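Durkside notebook, sim demos
4 December 2022
Print this page | E-mail this page

Collecting examples for the Trerkton policy, rack task, simulated arm. Mamta Dhillon driving. Same green surface and grey rack fixture as the April set.

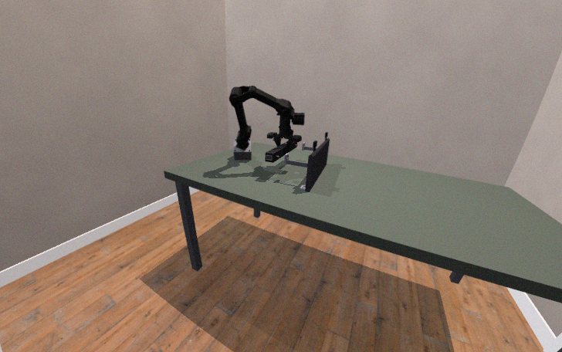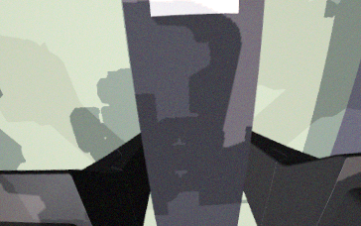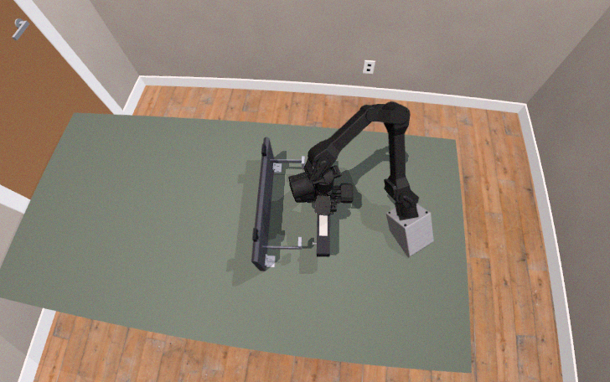
Tally

163 episodes recorded, 19 thrown out for bad grasps. Want 40 more with the textures randomised. Wrist view still too blocky; ask Bhatt about render settings.

Last updated: M. Dhillon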